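Xiuying Tian shot her first horror feature, *Kurholm*, over 18 nights in a closed-down cannery outside Hutby. It has since played a handful of small festivals and one sold-out late session at the Bellbridge.

She grew up on rented tapes. "My uncle let me pick by the cover," she says. "I picked monsters every time. Half of them barely had a monster in them, and I'd be furious."

*Kurholm* keeps its creature off screen for the first 30 minutes. Tian says that came out of the script and the budget in equal parts. The suit was foam latex over a hockey girdle, and the colour was wrong under the work lights, so she and her cinematographer relit most of the tunnel sequence in April.

Sihan Pan edited the film in his spare room. He had some 400 clips from the tunnel alone, many of them nearly identical.

"You lose your sense of what's scary by the second week," Pan says. "I'd send Xiuying a cut at two in the morning and ask if the door was still working. She'd write back, which door?"

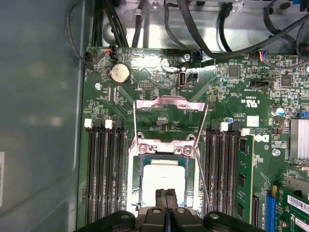 *A Dell desktop motherboard with the CPU socket open.*

The two disagreed about the ending. Pan wanted to stop on the stairwell. Tian held out for the last scene on the wharf, where the sister comes back, and she won. "I still think mine's the better film," Pan says. "Hers got the bigger reaction at Bellbridge, though. I was there and I heard it."

The sound was mixed last. Most of the creature's voice is a walrus recording slowed down, with Tian's own breathing under it.

Her next script is called *Xue*, a ghost story set in a curling rink. She has $4000 put aside for a test scene and hopes to shoot it before the ice comes out.

"It's smaller," she says. "Two actors, one building. There's no suit this time."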